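Himgate Student Robotics Project
Progress report to Grosteck, July
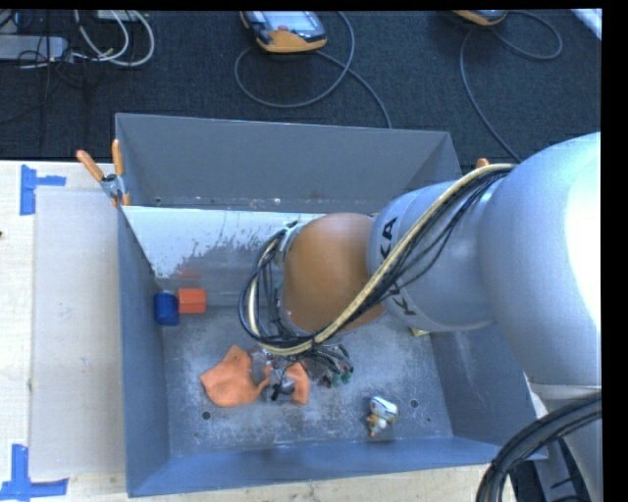

The students continued this month with the task of bin picking, which is the main point of our plan. In the spring they worked only with hard blocks, and now we mix different objects in one bin. The orange cloth is the most difficult for them, as it has no fixed shape and the camera program does not find a good place to grip. With the red-orange block the program has less trouble. In the last test the group made 200 attempts with hard objects and 50 with cloth. From the cloth attempts, 47 were recorded completely and can be used for training.

We have spent around 40 percent of the grant. The spare gripper fingers from Skjelbred came later than promised, so the comparison of two finger types is moved to August.

Next we will prepare the demonstration for the Norbridge student meeting. We ask for your permission to use the remaining travel money for this visit.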